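Nivov abre as portas do laboratório e mostra robôs humanoides em tarefas domésticas

Rikesach, 20 de junho de 2018 - A Nivov recebeu 300 visitantes no seu primeiro dia aberto ao público, dedicado à robótica de assistência em casa. Estudantes, famílias, profissionais de cuidados domiciliários e muitos curiosos passaram pelas instalações de Rikesach para ver de perto o trabalho da equipa do programa Horum, lançado em janeiro.

O percurso começou na oficina, onde os engenheiros desmontaram uma articulação de joelho e explicaram como cada motor comunica com o computador central. As perguntas foram tantas que a primeira sessão se prolongou pela hora do almoço - e ninguém pareceu importar-se! Seguiu-se a sala de simulação, em que os visitantes puderam experimentar os comandos usados para ensinar movimentos novos e comparar o resultado no ecrã com o gesto que tinham imaginado.

"Queríamos que as pessoas vissem o trabalho tal como ele é, com as pausas, os ajustes e as repetições", afirma Kristaps Lukoševičius, diretor do programa Horum. "Um robô que pega num objeto parece coisa simples. Quem esteve connosco percebeu quanta preparação existe antes de a mão se fechar, e foi muito bom ver crianças de oito anos a discutir equilíbrio com os nossos engenheiros."

A parte mais concorrida do dia foi a demonstração no apartamento de ensaio, montado em parceria com a Bawa, empresa de mobiliário que colabora com o programa desde o início. O espaço reproduz divisões de uma casa comum, e é lá que a equipa já realizou 505 ensaios de arrumação e transporte de pequenos objetos. 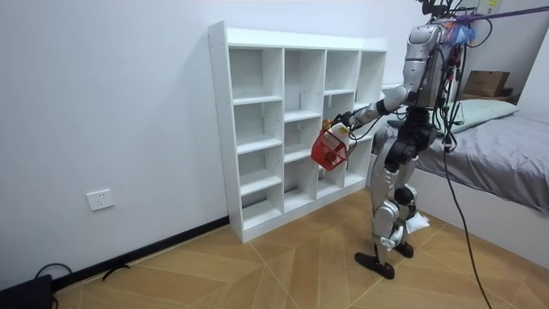 A arrumação de um quarto foi o tema escolhido para a demonstração, por juntar numa só tarefa quase tudo o que o programa estuda: manter o equilíbrio, calcular distâncias e segurar objetos leves sem os deformar. Com um cesto vermelho de plástico seguro pela pega, o humanoide trabalhou diante de uma estante branca sem fundo, de braço estendido para os compartimentos. As paredes rendilhadas do cesto cedem com facilidade, explicou a equipa, e obrigam a dosear bem a força dos dedos.

Nhyira Zakaria, responsável pelos ensaios de manipulação, acompanhou os grupos e respondeu às perguntas do público. "Perguntaram-me pela velocidade, pelo ruído, pela bateria e até pelo nome do robô, que ainda não tem", conta. "Saí de lá com duas páginas de sugestões e já comecei a experimentar algumas."

O dia aberto terminou com uma conversa sobre o uso destas máquinas no apoio a pessoas com mobilidade reduzida. A Nivov vai agora preparar sessões para escolas da região, com inscrição gratuita na receção do laboratório.

Sobre a Nivov
A Nivov desenvolve robôs humanoides e programas de controlo para ambientes domésticos. O laboratório de Rikesach dispõe de 2.000 metros quadrados de oficinas, salas de simulação e espaços de ensaio.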